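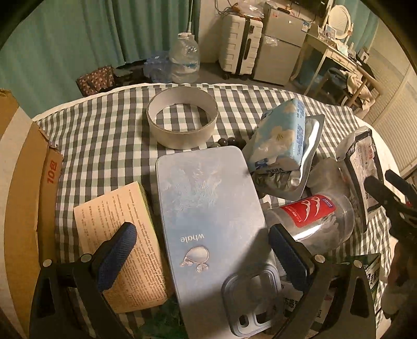

Is the Tovance hand grip kit worth it for sorting mixed household stuff?

Eylül Akbulut
posted Monday, Gadgets & Robots board

Looking at the Tovance kit, the two-finger hand-held one you use to record picking jobs and then teach an arm from. Price is 354 with the spare pads, 202 without. I don't have an arm yet, that's the next thing to save for.

What I want it for - clearing a table of odd bits. Tissue packs, foil bags, jars lying on their side, books, beads, boxes. All shapes, nothing tidy. The seller page only shows cubes and a mug, which tells me nothing.

Has anyone used it on soft or shiny things? Do the pads wear out quick? And is it any good for one person in a bedroom or do you need a propper workshop. Ta.

Dilek Uysal

Had ours since June, bought through Avcı. Short version: yes, if you get the spare pads.

Soft packets are fine. Tissues, snack bags, anything with a bit of give, the ribbed pads bite on it and you can be quite rough. Long round things are the pain. They swing if you take them near one end, so go for the middle and close slowly.

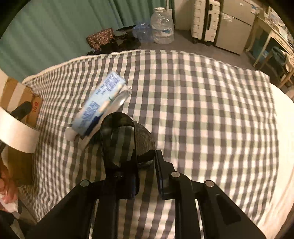

Slow down on the lift as well, that's where most of my bad takes come from. I bin any take where the thing slips, even if I save it after. Mixed in with good ones they did more harm than they were worth.

Bedroom is no problem. Clear enough room to step back, keep the curtains the same way all session so the light doesn't jump about. A checked cover didn't bother it, I was worried it would.

Pads - mine lasted 19 sessions before the left one went smooth. Changing them is four screws and a bit of swearing.

Hüsnü Altıntaş

Get the Vamon instead, cheaper. Never tried the Tovance but a mate had one and sent it back.

Daithí Costello

Used both, so a bit more on that. Vamon is lighter, kinder on the wrist, but the fingers flex sideways and anything heavy twists round. Tovance is stiffer. Wrist hurts after an hour mind, take breaks.

Table work is the easy bit. Boxes are where you find out if you like the kit. With the flaps folded right out you've got space for the fingers, with them half up you catch a corner every time. 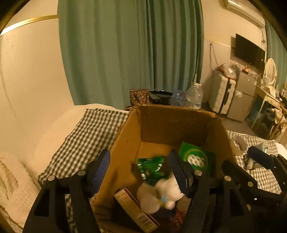 Go straight down and open the fingers only as wide as you need, otherwise you shove everything else into the corners. Plush toys come out lovely. Flat packets against the side are horrible, I tip them forward with one finger first and then pinch.

Support is slow, 9 days for a reply about a sticky hinge, but they did send the part for nothing. There's a shop in Ballham that lets you try one at the counter, worth the trip if your near. Ask for the older pads if they still have any, the new ones pick up fluff.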